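Grindness Home Help
Bedroom & Closet > Small storage

Where do you keep bow ties (and the rest of the dresser-top junk) so the straps don't tangle?

Posted by Llinos Mostyn, 18th May
589 views

Hi all, first time posting, long time lurker. I sing in a choir that dresses up for everything, and over the years I've ended up with a pile of bow ties, the pre-tied kind with the adjustable neck strap and the little hook. They live in a drawer. Every time I open the drawer it's a bowl of spaghetti in there, and the one I want is always hooked onto three others and usually a sock.

I've tried rolling the straps up around the bow, but that put a bend in the wings that I couldn't get out without steaming. I tried sandwich bags too, and that worked for maybe a week before I got lazy about putting them back.

My sister says to get one of those valet stand things with a tray and a bar for the top of the dresser. I like the idea, but I've got a few worries:

The dresser top is only so deep and I already have a lamp and a plant on it.

Do ties hung up by the strap stretch or go crooked?

Is it just going to turn into a place where I dump receipts? (I know myself.)

I also have two necklaces, a watch, and a ring I take off to do dishes, if that changes anything. I don't want to spend a fortune. Would love to hear what people do, especially if you've got more than one tie out at a time. Thanks!!

---

bitar_attic
Member, 129 posts

drawer dividers. the cheap plastic ones. one tie per slot, done. stands just collect dust imo

---

PovhamPaul
Member, 2719 posts

Okay, I have opinions on this, so get comfortable.

Your sister's right, I'd go with the stand. I was a drawer divider person for years, and dividers are fine for regular neckties because you can roll those and they stay rolled. Bow ties with straps don't behave. The strap springs out of its slot the second you shut the drawer, and then it finds its neighbor and you're back to spaghetti.

The kind I like is really simple — an oval tray with a bit of a rim on it, a post coming up at the back, and a bar across the top with a few little pegs underneath. Don't get the ones with a mirror and a phone slot and a drawer. I had one of those from Bremico and the drawer stuck in August every single year, and the mirror was angled so that all I ever saw was my own chin.

Now, your worries. Depth first. Put the stand right at the back of the dresser with the post nearly touching the wall, and the tray is the only part that takes up any real room. Mine shares a dresser with a lamp and it's fine. The plant I would move. You'll water it, you'll miss, and there goes your tie.

Stretching: I've never had a strap stretch, but I don't let the bow dangle from it either. What I do is lay the bow down on the edge of the tray, off to one side, and then bring the strap up and loop it over the end peg, the one on the same side. The tray holds the weight of the bow and the peg only has to keep the strap up out of the way. Nothing's pulling on anything. The wings stay flat because they're lying flat, and when you want it you lift the strap off and the whole thing comes with it.

Do the hook up before you hang it. I skipped that for a long time and I'd have a loose hook swinging around, catching on the necklace on the next peg over. Also let the strap out to the longest setting if it's a short one, or it won't reach the peg from the tray and you'll end up pulling the bow off the edge.

If you want more than one tie out, use the pegs at the two ends and give each tie its own side of the tray. Leave the middle peg for the necklaces, both on the one peg if they're different lengths. Watch and ring go in the tray. I'd only keep the tie you wore last and the tie you're wearing next out on the stand anyway, and put the rest of the collection in a shoebox lid in the closet, laid out flat in a row with the straps all going the same direction.

Navy bow tie on a black stand, set up the way I mean:
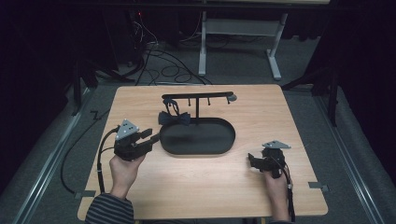
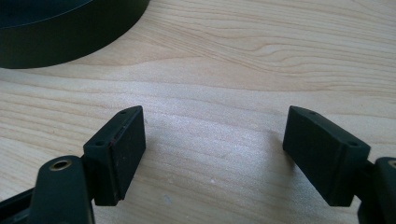
As for the receipts, yes, you will absolutely dump receipts in it, everybody does. I get around it by keeping a mug next to mine for paper and coins, and the tray is for things I wear. Some weeks that even holds. If the tray's already full of gas station receipts the bow won't lie flat, so I clear it when I get home from a concert and hang the tie up before I take my shoes off, otherwise it goes on the chair and then the cat has it.

One more thing about where to put it. If your dresser gets sun in the afternoon, keep the dark ties out of it. I had a burgundy one go sort of brownish along one wing from a single summer by the window, and I was pretty sore about it. And stick a couple of felt dots under the tray if the top of your dresser is bare wood. A pack was two dollars at my hardware store and I've still got most of it.

How many are we talking about, by the way? If it's five or six, the shoebox lid is plenty. If you're up in the dozens you may want to look at one of those flat boxes for Christmas ornaments, the kind with the cardboard grid — I know a guy in my old barbershop group who swears by his.

---

Llinos Mostyn
Original poster

Paul, this is great, thank you! I never thought of resting the bow on the tray, I was picturing them all dangling like bats. There are eleven (I just went and counted, and found two I'd forgotten I owned, plus the sock). So the lid it is, or maybe two lids.

The plant is moving to the windowsill tonight. I'm going to try the end peg thing with the black one and the green one, which are the two I wear the most. The green one has a really short strap though, kind of a kid's size I think, so if it won't reach I may just lay that one in the tray and coil the strap behind it.

---

old_hanger
Member, 200 posts

For a short strap, you can buy a little extender with a hook on one end and an eye on the other. Fabric stores have them near the bra hooks. Match the width of the hook before you buy, I got the wrong size twice.

Also I do have to disagree on the ornament box. Mine left creases where the cardboard pressed on the wings. If you go that way cut the grid down so it's lower than the ties, or line it with tissue.

---

bitar_attic
Member, 129 posts

still say dividers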